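Waiting Well: How Families Spend the Hours While Someone Is in Surgery

Final report, Community Health Projects
Nataša Kadrić
30/10/2019

Why I chose this

My grandmother had her gallbladder out in June, and my mother and I sat in a hallway in Tulstead for what felt like most of a year. We had a bag of crackers, one phone charger between the two of us, and a television bolted up near the ceiling with the sound turned off. Every time a door opened my mother stood up. When my advisor, Rajeshwari Menon, asked us all to pick something from ordinary life that we thought could be kinder than it is, I already knew what mine would be (she laughed and said I'd better bring a cushion).

So this report is about waiting: where people sit, what they are told and when, what they eat, and what they wish somebody had said to them at the start of the day. I spent my project visits at the family lounge in Tulstead and at the smaller one in Fandov, and I also read through the comment cards that both lounges keep in a box by the coffee machine.

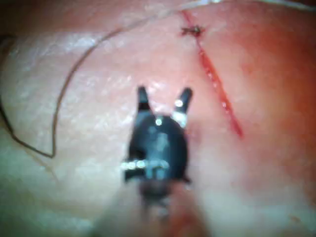
The comment cards were the best part of the whole project, and I could have gone on reading them for weeks. There were 1005 of them in all, some only a word long ("Cold!") and some filled on both sides and continued on a napkin. I sorted them by what the person was mostly writing about. News came first by a long way. People could put up with hard chairs and bad coffee if someone came out every so often and told them where things stood, even when there was nothing much to tell. One man in Fandov wrote that the nurse who said "no news yet, but I haven't forgotten you" was the reason he got through the afternoon.

After news came food, then chairs, then noise. Parking had its own angry little pile.

I also talked with families in person, always after asking at the desk first and never with anybody who looked as if they wanted to be left alone. Most were glad of the company, and quite a few of them ended up asking me about my grandmother, who is fine, thank you, and back to bossing us around her kitchen.
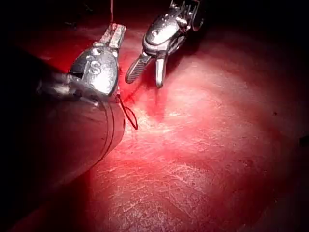 What We Tried in Fandov

The lounge manager let me try out a few small changes over 30 days. We moved the chairs out of their rows and into little groups, put a lamp in the reading corner, and set out a basket with yarn, puzzle books and a deck of cards. I also wrote a one-page sheet called "Your Day in the Lounge," with the bathroom, the cafeteria hours and the name of the person to ask for updates. Rajeshwari made me rewrite it 3 times, and she was right each time, because my first version sounded like a parking ticket.

The yarn was the surprise. Somebody started a scarf on the first morning and left it on the needles, and the next person just picked it up and kept going. By the end it was longer than the couch and changed color wherever a new person had taken over.
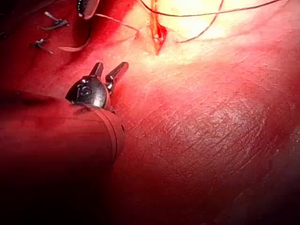

The sheet did less well than I had hoped. People folded it up and put it in a pocket without reading it, and then asked the desk where the bathroom was. Taping a big copy to the wall beside the coffee machine helped a good deal more. If I did this over I would start with the wall, and I would print it in more than one language, which several families asked for and I didn't have time to finish.

I should also say that my visits were nearly all in the mornings. Evening families may want very different things, and I only met a few of them.

Thanks

To the desk staff in both towns, to Rajeshwari Menon for her patience and her red pen, and to my mother, who knitted about a foot of that scarf.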